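Print this page | E-mail this to a friend

Call for participants: sandwich hands wanted at Mosasham

Can a machine make your lunch yet? We get asked this a good deal, usually by somebody's uncle, and the fair reply is that it depends very much on the lunch. Slices of tomato and meat are one thing. Shredded cabbage is quite another – it clings, it tangles, it hangs over the side of the bun, and a person tidies it up without a thought.

The Flaneo project has been looking at kitchen and counter chores since January, and we would now dearly like some company from people who make sandwiches for a living, or for a hungry household.

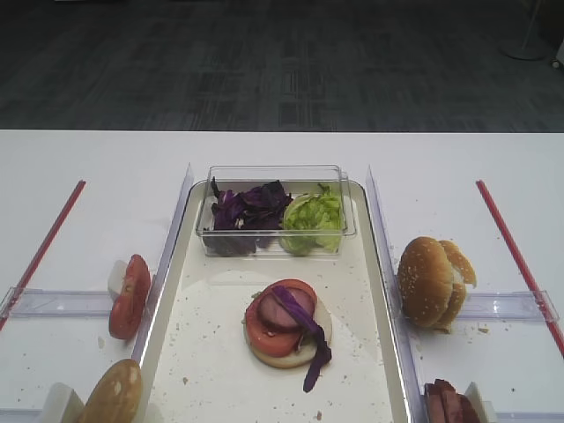 What you would be doing

You would come to our rooms in Mosasham for one session of 4 hours, with a proper tea break. For part of it you build sandwiches yourself, at your own pace, while we take notes. For the rest you watch the arm at the same job and tell us, as bluntly as you like, what you would and wouldn't serve to a customer. We have 30 places, and no technical knowledge is wanted at all.

Who we are hoping to hear from

Canteen and café staff, past or present, school cooks, parents of packed-lunch children, and anyone with firm opinions about fillings. You should be over 18 and happy to handle meat and bread (do tell us about allergies when you write). Doubters are very welcome – I was one myself, and on cabbage days I still am.
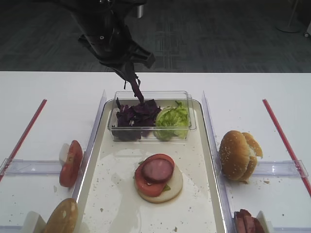 The arm with a strand of purple cabbage, at the Mosasham table.

We pay a flat fee for the session and your bus fare from Vultamdale. To put your name down, write a few lines about yourself to Desmond Zamora, Flaneo project, Ikonen House, Mosasham. A phone number helps, as I am much better at talking than at letters.

Last updated: 24 June 2025

Comments

Pauline: I did sandwiches in a works canteen for years and would love to come. Is there parking?

Desmond Zamora: There is, Pauline, round the back, and we'd be delighted to have you.

crustless: So are you after our jobs or not?

Desmond Zamora: A reasonable thing to ask. We want to know which bits of the work a machine could sensibly take on, and I can't promise what employers will make of it. Come and argue with us!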